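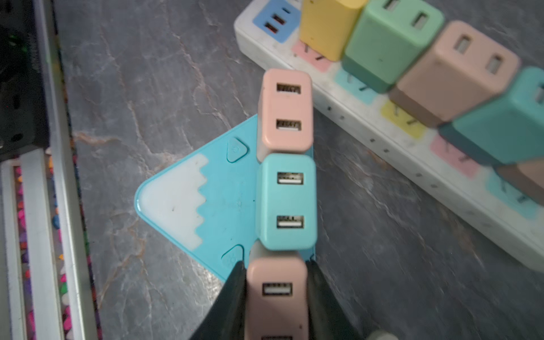
Florencia Vergara wrote to ask whether the chargers at the charging desk may be moved from one strip to the other, as she had always been told to leave them alone. They may. Her question has been added below with the others we are sent most often.

Charging desk: questions and answers
Wurkska Shared Study Rooms
Last changed 14th January

Where is the charging desk?
It is in Room 7, on the first floor, past the lockers. The door is open whenever the building is open. If you find it locked, ask at the front desk.

Do I have to pay?
No. Charging is included in your membership and in the day ticket. Visitors who have come in only to meet a member can use it too.

What do I need to bring?
Your own cable, with an ordinary USB-A plug on one end. The chargers stay in the strips and you plug your cable into a port. We stopped lending cables in September, when most of the ones we had bought were gone.

My cable has USB-C at both ends. Will it fit?
Not in the USB-A chargers. The front desk sells a USB-A to USB-C cable for £4, or you can bring an adaptor.

Which strip should I use?
Either. The blue one shaped like a mountain is called the Falau by most people here, after the name on the box. The long white one with the coloured labels is older and looks it, but it was tested at the same time as the blue one.

Do the colours mean anything?
No. The pink and teal chargers are the same model, and pink is no faster than teal. The coloured labels on the white strip don't have to match the charger plugged in beside them. Members do sometimes line them up, and that is fine.

Can I move a charger to another socket?
Yes, if nobody's device is connected to it. Hold the charger by its sides and pull it straight out. Don't pull on a cable. Push it fully home in the new socket, so that none of the metal pins can be seen.

A charger doesn't seem to work. What should I do?
Check first that the strip is switched on, then try the other port on the same charger. If that is dead as well, try your cable in a different charger. If your phone charges there, take the faulty charger to the front desk and say which strip it came from. Please don't put it back.

Can I charge a laptop?
Not from the USB chargers. Use the wall sockets in the reading room and your own power supply. Kettles, heaters and hair straighteners must not be plugged into either strip, or into anything else in Room 7.

Can I plug one strip into the other?
No. Each has its own wall socket and has to stay there. The same goes for any extension lead you bring with you.

Why is charging slower in the afternoon?
Two devices on one charger share what it can give. Pick a charger with both ports free if you are in a hurry.

Can I leave my phone and go out?
You can, but the room isn't staffed and we can't be responsible for what is left there. The small lockers outside Room 7 have a USB port inside and take a £1 coin, which you get back.

Are the strips safety tested?
Yes. Cisternas, the electricians who look after the building, test both strips and every charger once a year. If you see a crack, a scorch mark or a loose socket, switch off at the wall and tell us straight away.

May I wipe down the desk?
Please do, with a dry cloth from the shelf. Keep sprays and wet wipes away from the strips. Drinks stay outside, including those with lids.

Where can I get chargers like yours?
Ours came from Mustent, who have a counter in the arcade opposite. We don't sell them.

I've left a cable behind. Do you have it?
Cables are kept in the box at the front desk for a month. Call extension 517 and tell us the colour and length.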